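Notice of Condition, Bivholm Customs House

The undersigned, Taha El Idrissi, surveyor to the Vokstead Buildings Office, inspected the north wall on Tuesday and found the lime render sound to the height of the second sill. Above it, the stone had begun to speak.
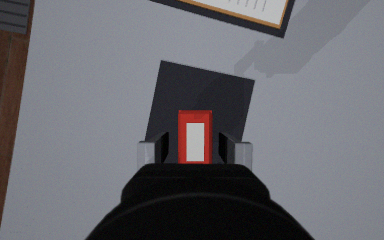

The speech was low and confined to 2 courses. Mr. Joon-young Han, mason, was called as witness and confirmed the words – a list of cargoes, read in order, with duties owed. The sum outstanding was 1000 crowns.

Repointing was considered. Mr. Han advised against it, as fresh mortar at Rusora had only made the wall there repeat itself.
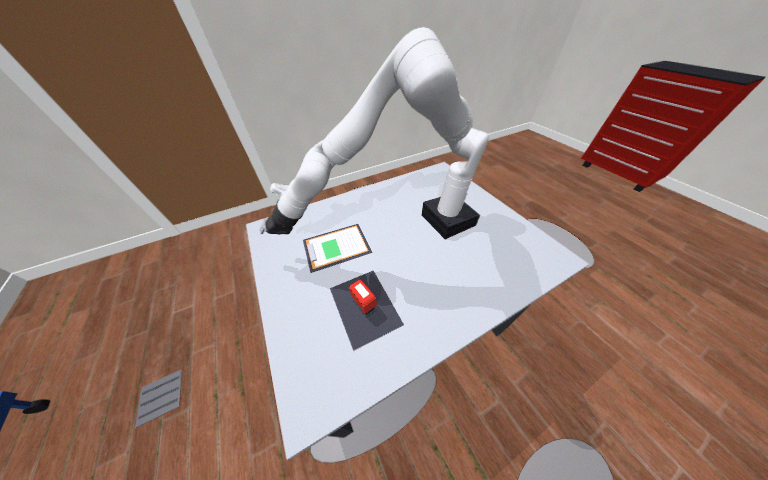
The Office therefore directs that the scaffold remain until June, that the joints be left open, and that a clerk attend each evening at 4 to write down what is said. Payment will be discussed with the wall in due course.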